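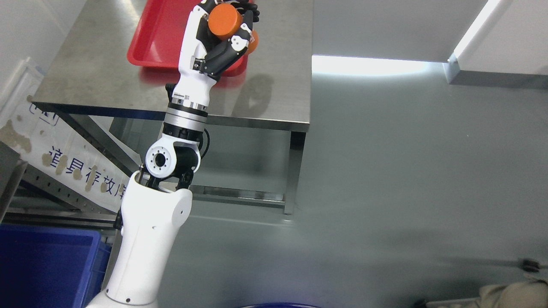
Painemal is getting its own world inside Brillirer, and I've been grinning about it since the announcement landed in my inbox this morning.

If you've somehow missed them, Painemal are the synth-and-drums band who spent most of last year touring the Bonavent album, the one with the eight-minute closer that everybody I know either skips or plays twice. Brillirer is the free-to-play building and racing game my nephews won't get off. I would not have put the two together! But the band confirmed today that an interactive show called Arov opens in the game in December, and it comes with new music.

The basics first. Arov is free, you don't need to own any add-ons, and it runs on console, PC and phone. It stays open for 32 days, which is a lot longer than the one-weekend shows Brillirer has put on before. You load in from the main menu, pick solo or group, and you're dropped at a ferry landing in the fog with a song already playing somewhere across the water. That's as much of the opening as the band has shown, in a teaser that's over before you can work out what you're looking at.

From there it's split into six chapters, each built on one song. Four of the songs are from Bonavent. The other two are unreleased, and one of them, going by the teaser, has a choir on it — or a keyboard pretending very hard to be a choir. The announcement calls the whole thing "a long walk home with the volume up," and I have no idea what that means in practice, but I like it.

What I do know is that you're not just standing in a field watching giant versions of the band wave their arms. I've sat through a few of those in other games and they wear thin by the second song. In Arov the tracks are broken into parts, and the parts are scattered around each chapter. Find the bass line and it joins the mix. Wander off and it fades out behind you. Play with friends and each of you can carry a different piece, so in theory four people could be hearing the song come together in four different orders. The band says every chapter was remixed from the original session files for this, and that took them most of the summer, in between festival dates.

There's a racing section too, because it's Brillirer and there's always a racing section. Chapter four puts you on a coastal road at night with the tempo tied to how fast you're going. Slow down and the song drags, floor it and it goes to pieces. I can already tell I'm going to be terrible at it.

A full run takes 58 minutes if you don't stop to look at anything. You can leave between chapters and pick up where you left off, so you don't have to clear a whole evening.

Now the part that's going to cause some arguing. On opening night there will be one live session, with the band playing in real time from a studio and their performance fed into the game. It's capped at 2,000 players. Everyone else gets the regular version, which opens right after the live one ends. Spots are going out by a drawing, and you sign up with your Brillirer account from the events tab. One entry per account, no paid entries, and the drawing closes a week before the show. I've put my name in and I'm fully expecting to lose.

I get why they capped it, since the last big live event in the game was a slideshow for anyone on an older console (me included, I saw a lot of one frozen drummer). Still, for a game that size it's a tiny room. The band says the live set will be recorded and added as a seventh, watch-only chapter a few days later, so nobody misses it for good.

As for things to buy, there are some, and they're optional. The item shop will have outfits based on the Bonavent tour jackets, a drum kit for your in-game house, and a horn for your car that plays the first notes of the closer. Prices haven't been posted. Finishing all the chapters gets you a lantern and a jacket patch for free, and the lantern is the thing I really want anyway.

The two new songs are the big question for people who don't play games at all. Right now they're only in Arov. The announcement says they'll come out "in another form" once the show closes, and it doesn't say if that's a single, an EP or the start of the next record. My guess is an EP, mostly because the band has put one out after every album so far. I'd love to be wrong and get a full record in the spring.

One more thing for anybody with touchy eyes or ears. There's a reduced-flash setting, captions for the lyrics, and a separate volume slider for crowd noise — thank you, whoever fought for that last one. The settings carry over from your main game, but the crowd slider only shows up once you're inside the show.

Sign-ups for the live drawing are open now. A second teaser is due before the end of the month, and the exact start time should come with it. I'll update this post when it does, and if you get a spot in the live session, please come back and tell me what they opened with.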